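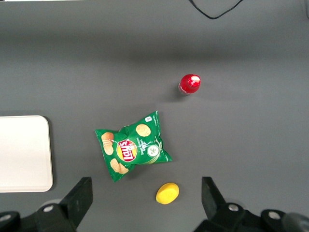 What makes a household keep repairing an object when a replacement is cheap? In our interviews, the strongest pull was knowing who had mended it last time.

4.2 Repair as a shared memory

Figure 3. Small red bottle on a dark gray tabletop.

We expected price to dominate the Sekbridge interviews, and we were delighted to be wrong. People did talk about money, but usually late in the conversation and with little interest. What they wanted to talk about was the mend itself: the glued handle, the hinge that came off a neighbor's cupboard, the lamp rewired on a kitchen floor one December. A single object could set off a story that crossed 3 generations and 2 towns, and the story often changed hands along with the object.

The pattern was even clearer in Stota, where many families live within walking distance of their relatives. There, a broken thing is rarely described as broken. It is "waiting for" someone - a cousin, a former colleague, the man with the good drill. Dalsgaard (Kolbrún Dalsgaard, unpublished field notes) calls these waiting periods "parked time", and we find the term wonderfully useful. An object can be parked for years and still count as part of the working household. One woman had kept 4 kettles in this state and could say exactly whose help each one was waiting for.

Parked time also helps with a puzzle left open in Section 2. Surveys that ask what people own tend to record such objects as clutter, and surveys that ask what people use leave them out entirely. Both kinds of survey miss a lively part of home life! When we went back through the Lambrakis interviews with this in mind, 6 passages that we had coded as "storage" made far better sense as plans.

The Ider households differ in one respect. Most had moved there recently, and their parked objects were waiting for a person who lived elsewhere, so visits were arranged partly with repairs in mind. We return to these visits in Section 5.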